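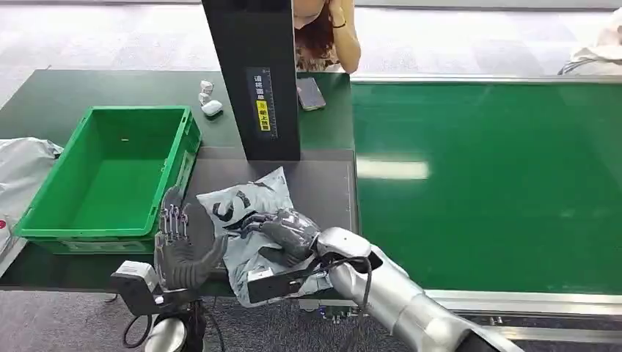
Two-hand build can't pick up a floppy mailer bag, keeps squashing it instead

Last updated: June

Mostafa Ouazzani

Hi all, hoping someone here has been down this road. I'm building a two-armed bench robot in a shared workshop (Dunmore, if anyone on here is a member, come say hi) and I'm stuck on the dumbest part of the whole thing. I want it to pick up a plastic mailer bag off the bench and put it in a green crate. That's the job. Later on it's supposed to put bags on the conveyor next to the bench, but I'd be thrilled with the crate for now.

The arms are bought, the hands are Lakitz kits that I put together over the winter, five fingers each, and the controller software is Skorkenel because that's what the guy who sold me the arms was using. Boxes are fine. A small hard box it will pick up all afternoon. Bottles, fine. A rolled up pair of socks, fine, and that one made me way too confident.

Mailer bags, no. The right hand comes down, the fingers curl, and they press on the bag instead of getting hold of it. If the bag has something thick in it I get lucky maybe one time in three. If it's a flat thing like a T-shirt, the fingertips just slide over the plastic and the whole bag scoots away across the bench. When it doesn't scoot, it crumples up, and then you'd think there would be a nice fold to grab, but the hand closes over the top of the fold and comes up with nothing.

I logged it because I was getting annoyed and wanted something to be annoyed at. 40 tries with a soft bag, and it got the bag off the bench in 16 of them. Of those, it dropped a bunch before they got anywhere near the crate. I didn't write down how many and now I wish I had.

Things I've tried already:

More squeeze. It makes the crumpling worse and one of the finger linkages started making a clicking noise, so I backed off.

Coming in lower. There's a black box mounted under the right wrist, and if I go any lower it touches the bag first and then sort of leans on it. I've been ignoring that. Maybe I shouldn't be.

Rubber bands around the fingertips. Helped a little, then they rolled off into the bench mess and I'm still finding them.

The left hand isn't doing anything in all this, by the way. It just stays up out of the way with its fingers pointing at the ceiling, because when I had it resting lower the cables under that wrist dragged along the front of the bench and I was scared of pulling a plug.

So what do I change? Different fingertips? Different way of coming in? Do I give up and buy a suction cup like a sensible person? I'd really like to keep the hands, partly because they took me forever and partly because the hands are kind of why I started. Budget is small. I can print parts at the shop but only in the hard stuff, the flexible filament always jams on their printer.

Oh, and the bench top under the bag is a smooth gray surface, if that matters. The rest of the bench is green and about as slick.

tallpinion

Suction cup. Seriously, this is what everybody in shipping uses and there's a reason for it. Bags are flat, cups like flat. You could zip-tie one to the wrist and be done tonight.

(Make sure you get the soft kind with the bellows. The flat ones leak like crazy on anything wrinkled.)

oslo_shed

I kind of disagree with the suction answer. I went that way first, on a one-arm thing in my garage, and wrinkled mailers were exactly where it let me down. A full flat bag, sure, great. A half-empty one that's been tossed on the bench and has folds all across the printing? It hissed at me for a week. You need a pump too, and mine was loud enough that my neighbor asked what I was inflating in there. So before you spend money, try the free stuff, and there's a lot of free stuff left in what you wrote!

First thing, and I think it's most of your problem: the box under the wrist. You said it touches the bag first and leans on it. Well, then it's pinning the bag down while your fingers are trying to lift it. Think about picking a piece of paper off a table with your forearm lying on the other half of it. The fingers never had a chance. I don't know what's in the box on yours, but can it go on top of the arm, or a few inches back toward the elbow? Even just rotated around to the thumb side? If the cable is too short to do that, get a longer cable, it's the cheapest part on the whole build. On mine I moved a bracket that was doing the same thing and saw a difference on the very first try, and I'd been blaming the fingers for months.

Second thing, don't come straight down. Straight down is right for your hard box, because the box has sides and the fingers go down past them. A soft bag lying flat doesn't have sides, so the fingers land on top and push. What worked for me was treating it as two moves:

Bring the fingers down at a slant, open, with the thumb already touching the bench just past the edge of the bag. Let it touch lightly. You want it on the bench, not hovering.

Then drag the other fingertips toward the thumb slowly while they're pressing just a bit. The plastic bunches up between them and makes a ridge. THEN close, and close all the way, because you aren't going to hurt a ridge of plastic.

You already have half of this by accident, since your bag crumples. The trouble is your fold is ending up under the palm, where the fingers close over it. You want the fold to end up between the thumb and the first two fingers. Slow the drag way down while you're figuring it out. I run mine so slow people think it's crashed.

Third thing, use the left hand! You've got two of them. It's a crime to have one just standing there waving. Have it come down flat on the far end of the bag, fingers spread, hold it still, and let the right hand do the bunching at the near end. Once the right one has it, the left one lets go and gets out of the way. That takes care of the scooting completely, and the scooting is what ruins your aim, because by the time the fingers close the bag isn't where the arm thinks it is.

The cables though, yeah. You have to sort those before you bring that arm down. Loops hanging off the wrist will find every corner you own. I ran mine up the forearm in that spiral plastic wrap and left one loose loop at the wrist and one at the elbow, each big enough for the full bend, and then I moved the arm through everything by hand with the power off and watched for anything getting tight. Took an evening. Boring, but do it.

For fingertips: rubber bands roll, like you found. Cut the fingers off a pair of those knit gardening gloves with the rubbery dipped tips, slide them on, and put a wrap of tape at the bottom. They wear out and you make more. I wouldn't print anything.

And put something under the bag. A smooth top is working against you both ways, the bag slides and the thumb slides too. I use a piece of rubbery shelf liner. Tape down the edges or it'll come up with the bag, and then you'll have a robot holding a mailer AND a shelf liner, which I have video of somewhere.

One last one. Your test log is a good idea, but split it up by where it failed. Never got hold, got hold and slipped, dropped on the way over. Those are three different problems and if you lump them together you can fix one and not even notice.

Mostafa Ouazzani

Okay wow, thank you, that's way more than I expected. I moved the box this evening. It's on the side of the arm now with a very ugly bracket. I haven't touched anything else because I wanted to see what that did alone, and I got 18 in nearly the same number of tries as before, so a little better? Not the magic fix, but the ones that worked looked a lot less like luck. Gloves and shelf liner tomorrow. The left hand scares me but I'll get there.

Question about the slow drag: in Skorkenel I can set the closing speed for the whole hand, but I don't see how to move the fingers separate from the thumb. Do you do it in the hand or with the arm?

oslo_shed

With the arm, mostly. Freeze the fingers in a half-open claw and slide the whole wrist an inch or two while pressing lightly, then close. I know I said thumb on the bench first, and it still is, it just slides along too. Not as pretty but it bunches the plastic fine. I've never used Skorkenel so can't help with the menus, sorry.

benchdog1326

Skorkenel does have it, it's just buried. Open the hand setup, turn on the advanced view, and there's a grouping page where you can put the thumb in its own group. After that you get two closing speeds. Save it as a new hand profile because the updater overwrites the default one, and I lost all my settings that way.

Also if you're planning on the conveyor later, do your bag testing with the belt stopped AND with it running, even if the robot's not using it yet. My arm sits on the same frame as a little Rerkent belt and the shaking was enough to throw off the light-touch stuff. I had to bump the contact threshold up, and then the touch wasn't so light anymore, so I ended up bolting the belt to its own legs.

Mostafa Ouazzani

Found the grouping page, thank you!! I never would have looked there. Thumb is on its own now. And the belt is right up alongside the bench, so I'll check the shaking before I go any further with the light touch stuff. Will post again when I've got numbers split up the way oslo_shed said.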